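Speaker notes: Slatted walls and room sound
Lise Melnyk, Dallcombe session, 25 minutes plus questions

Slide 1. Title. Thank Vanderleia Siqueira for the measurement data. State the scope: small rooms used for speech. Concert halls are out.

Slide 2. Reverberation time. Define it as the time for the level to drop 60 dB after the source stops. Say that a single number hides most of what listeners complain about. Flutter between parallel walls is a separate problem and shows up poorly in the average.

Slide 3. Absorption by band. Thin porous panels do little at low frequencies. At 1,000 Hz most products on the market look good, and for that reason the data sheets lead with it. Ask for the full table, 125 Hz upward. Pause here; people will want to copy the chart.

Slide 4. Slats. Three variables matter: slat width, gap width, and the depth of the cavity behind. A slatted face over a solid backing with no cavity reflects much of what reaches it. Add mineral wool and an air space and the same face becomes a useful absorber. Appearance tells you almost nothing about which one you have.
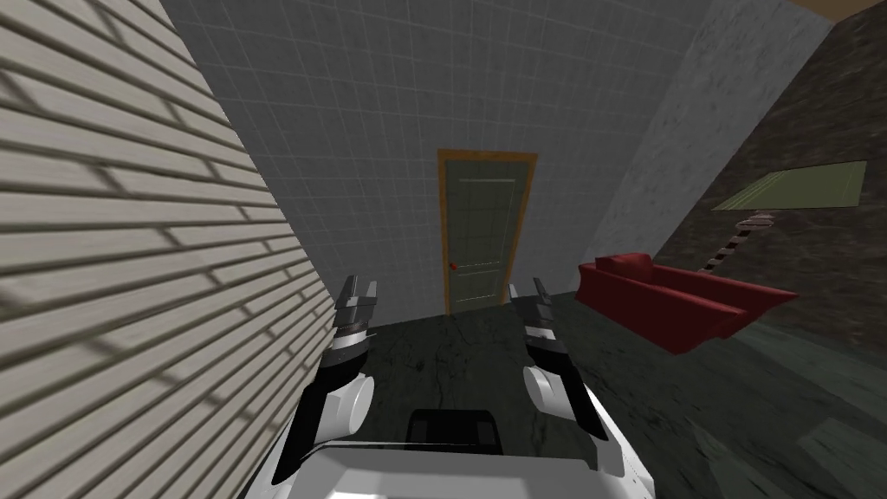

Slide 4: Horizontal light beige slats, left wall. Computer rendering.

Slide 5. Furtado meeting room. Before treatment the speech was hard to follow from the back row. Two walls were treated, meeting at a corner, so that each parallel pair had one absorbing side. Treating both walls of one pair would have left the other pair ringing. Show the decay curves, then the floor plan. Do not read out the axis values.

Slide 6. Common errors.
Gaps painted shut during redecoration.
Backing omitted to save cost.
Panels all placed on the ceiling, with bare walls left facing each other.
Measurements taken in an empty room and compared with a target for an occupied one.

Slide 7. Femby and Clakon. Skip if past minute 20. Both used the same face with different cavity depths. Point at the low-frequency end of the curves.

Questions. If asked about fire ratings, refer to the handout, page 4.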